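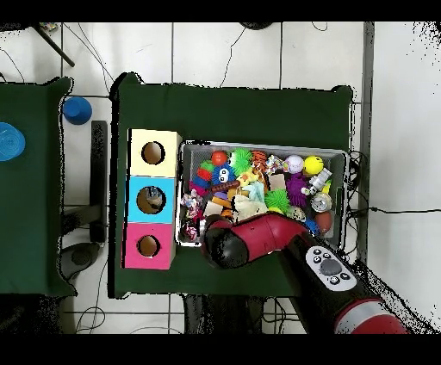
Stacked cubes and toy bin on a green tabletop.

Stedik Two-Person Interview Recording Kit
Made by Arai. Sold and rented through Tustulwood.

Product overview
The Stedik kit is intended for celebrity interview programs, entertainment news channels, and film promotion teams that record a host and one guest in the same room. It supplies sound equipment only. Video cameras and lights are listed separately in the Tustulwood catalog.

Each speaker is recorded to a separate track, so that an editor can lower one voice when both people talk at once. A third track holds a mixed version of the conversation for same-day release.

Included in the kit
Recorder with color-coded input dials
2 clip-on wireless microphones
2 receivers
5 foam windscreens
4 rechargeable batteries
Charging dock and power cord
Padded carrying case with shoulder strap

Memory cards and headphones are not included.

Operation
The recorder may be placed on a table or fastened to a tripod. Input levels are set by hand or by the automatic setting, which is recommended for hosts who work without a sound operator. A safety track is recorded at a lower level at all times and may be used where laughter or raised voices have distorted the main track.

The Sonia remote button, sold separately, places a marker in the recording each time it is pressed. Producers commonly use it to note remarks that a guest has asked to have removed before broadcast.

Rental terms
The minimum rental period is 2 days. A signed agreement and a refundable deposit are required before collection. Kits must be returned with all microphones and batteries in the case. Customers are responsible for copying their recordings before return; memory cards left in a recorder are erased.

Reservations for the December awards season are accepted from 29th April. Changes to a confirmed reservation must be submitted in writing.

Service
Purchased kits carry a 2-year limited warranty covering the recorder, receivers, and charging dock. Windscreens and batteries are excluded. Replacement parts may be ordered from Tustulwood using the serial number printed on the underside of the recorder.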